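Search news and updates Search
Posted 6th April by Elvia Bautista, Carrier Relations, Prolach Freight

1/ Prolach Freight is pleased to announce a new regional consolidation service for shippers between Adville and Montes. The service opens to all account holders this week, following a trial period in March with a small group of existing customers.

2/ The service is intended for customers whose orders do not fill a trailer. Pallets from several shippers will be combined at our Adville cross-dock and moved overnight on a fixed schedule.

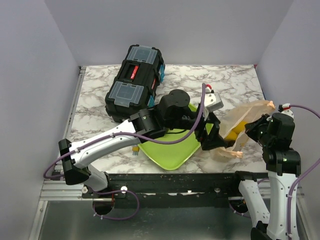
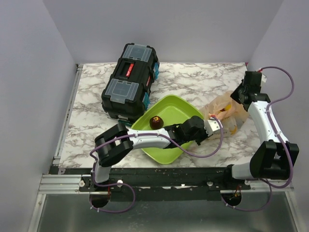
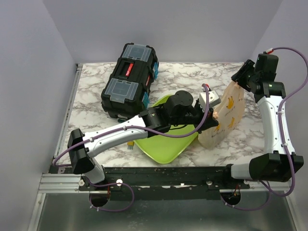
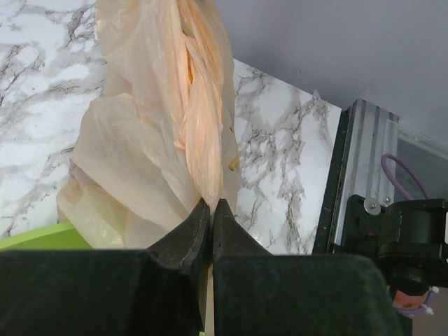
3/ The linehaul will be run by Jindon, a carrier that has worked with Prolach on the northern lanes for several years. Jindon drivers will handle the overnight leg only. Local pickup and final delivery remain with Prolach drivers.

4/ The lane is 205 miles, dock to dock. Trailers leave Adville in the evening and are scheduled to be unloaded at Montes before the morning delivery routes go out.

5/ Space is offered by the pallet position. The minimum booking is one position and the maximum is 32 on any single night. Customers who need more than that should speak with their account manager about a dedicated trailer.

6/ During the trial we moved around 3000 pallets. Most of the delays we recorded were at pickup, where freight was not wrapped or labeled when the driver arrived. We ask all shippers to have pallets ready at the start of the pickup window.

7/ A few points on labels. Each pallet must carry two, on adjacent sides, showing the booking number and the delivery zip code. Handwritten labels will be accepted through the end of the month. After that, freight without a printed label will be held at Adville until the shipper has been contacted.

8/ Certain goods cannot travel on this service. They include hazardous materials, temperature-controlled food, live plants and any pallet that cannot be safely loaded beside another shipper's freight. The standard dedicated service is still available for most of these – please ask before booking.

9/ Tracking works as it does on our other lanes. A scan is recorded at pickup, on arrival at Adville, on departure and again at Montes. Customers who receive status files by email will see the new lane listed under its own code and do not need to change their settings.

10/ Claims for loss or damage should be sent through the customer portal with photographs and a signed delivery receipt. Please note any visible damage on the receipt before the driver leaves.

11/ We have been asked whether the service will run in the other direction. Southbound freight from Montes is under review with Jindon, and a decision has not been made. Customers who would use it are invited to send us their expected weekly volumes.

12/ Prolach thanks the dock teams at both terminals for their work during the trial, in particular the night crew at Montes, who changed their shift pattern at short notice.

13/ Bookings may be made through the portal or with your account manager. The rate sheet has been sent to all current customers – if yours has not arrived, please reply to this thread with your company name and we will send another copy.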